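Besteck sortieren mit Greifwerkzeug: Einrichtung des Arbeitsplatzes und Ablauf

Stand: 1. März 2023

Die Anleitung gilt für Arbeitsplätze, an denen Beschäftigte mit dem Handgreifer Bewegungsabläufe vorgeben, die später der Sortierautomat Vunix übernimmt. Sie ersetzt die Einweisung durch Adwoa Darko nicht.

Voraussetzungen

Tisch mit Gitterdecke, Besteckbehälter mit Lochreihen, Stäbchen und Löffel gemischt. Greifer geladen, Backen sauber. Konto in der Erfassungssoftware Nastard angelegt.

Ablauf

1. Behälter an die hintere Tischkante stellen, Lochreihen zum Bediener.
2. Besteck davor ablegen. Teile dürfen sich kreuzen, auch Löffel und Stäbchen übereinander. Nicht vorsortieren.
3. Aufnahme in Nastard starten.
4. Greifer öffnen, von vorn an das Teil heranführen, Backen beidseitig ansetzen.
5. Schließen, anheben, in den Behälter führen, öffnen. Erst nach vollständigem Öffnen zurückziehen.
6. Das nächste Teil wählen. Die Reihenfolge ist frei.

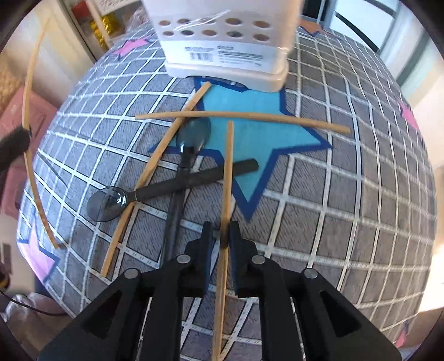 Stäbchen und Löffel vor dem Behälter

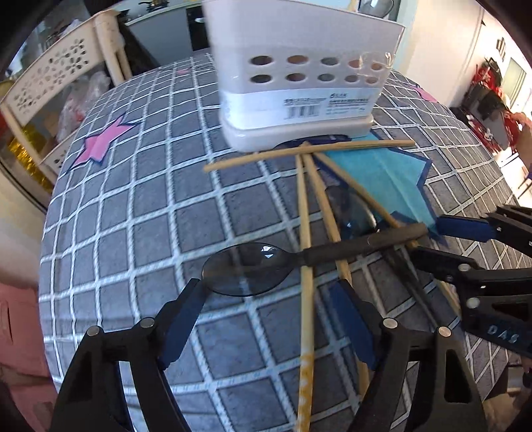

Dünne Stäbchen rollen beim Schließen leicht weg. In diesem Fall die Backen wieder ganz öffnen und neu ansetzen, nicht nachschieben. Fehlgriffe bleiben in der Aufzeichnung und werden mit der Taste F markiert. Löffel am Stiel greifen.

Umfang und Pausen

Eine Schicht umfasst 200 Durchgänge, verteilt auf 4 Blöcke. Zwischen den Blöcken liegen 11 Minuten Pause, die als Arbeitszeit zählen. Wer Beschwerden im Handgelenk hat, wechselt die Seite oder meldet sich bei Lesia Harasym.

Was sich im Spülbereich ändert

Ab Juni sortiert Vunix am Standort Sostley das Besteck der Frühschicht. Das Einräumen von Hand entfällt dort, Sichtkontrolle und Störungsbehebung kommen hinzu. Die Einweisung in die Störungsbehebung dauert eine Schicht und findet vor dem ersten Einsatz statt. Die Spätschicht arbeitet vorerst wie bisher.

Aufzeichnungen werden keiner Person zugeordnet und dienen nicht der Leistungskontrolle. Nastard speichert Schichtkürzel und Platznummer. Einsicht in die gespeicherten Daten ist über das Schichtbüro möglich.

Häufige Störungen

Greifer schließt nicht vollständig: Backen auf Fremdkörper prüfen, dann neu kalibrieren.
Aufnahme bricht ab: Speicherplatz prüfen, Durchgang wiederholen.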